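Grakameo Household Robotics Project
Final report, section 4: Working rules for the kitchen bench
Submitted 2021-09-02

When we started on Grakameo we thought the rules would be the dull part of the year, something to get signed so we could go and play with the arm. We were wrong about that, and quite a lot of our time in May went into arguing (in a friendly way!) over a single page pinned up beside the bench. The Kiani lab already had a safety sheet, but it was written for machines behind a fence, and a kitchen counter is a very different kind of place to work.

Our first rule is that the layout is agreed on before power goes to the arm. Drawer open or closed, plate on its tray, anything tall kept toward the backsplash. We wrote the positions down for every one of our 96 trials, and I'm so glad we did, even though it felt fussy at the time.

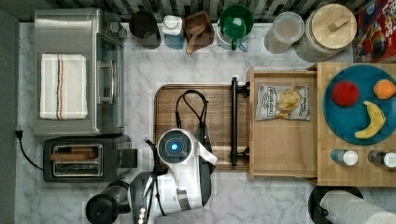 Figure 1. The arm at the counter, with the drawer open and the fruit plate on the slatted tray.

The second rule is about hands. While the arm is enabled, hands stay off the counter, and whoever holds the stop button does no other job. We swap that person every 30 minutes. Umis, our logging program, puts up a reminder, which we all grumbled about for the first week and then came to rely on.

Then there is the matter of what may go on the bench at all. We settled on light things for the arm to handle, such as blocks, snack bags and cereal boxes, and we don't let anyone run the toaster oven during a session. Glass and ceramics can stay as background, but they are never a target.
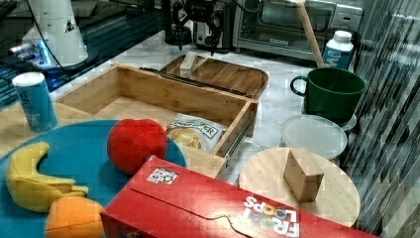 Cables took us the longest to agree on. Our rule now says to move the arm slowly through its full reach before the first trial and watch every cable as it goes, and to stop if one pulls tight or catches on a drawer. We logged 11 stops over the project, and each has its own entry in the appendix, along with the wording we changed afterward. The team at Kerivley, who kindly read our draft, asked for a line on who may restart the arm after a stop, so that went in as rule six.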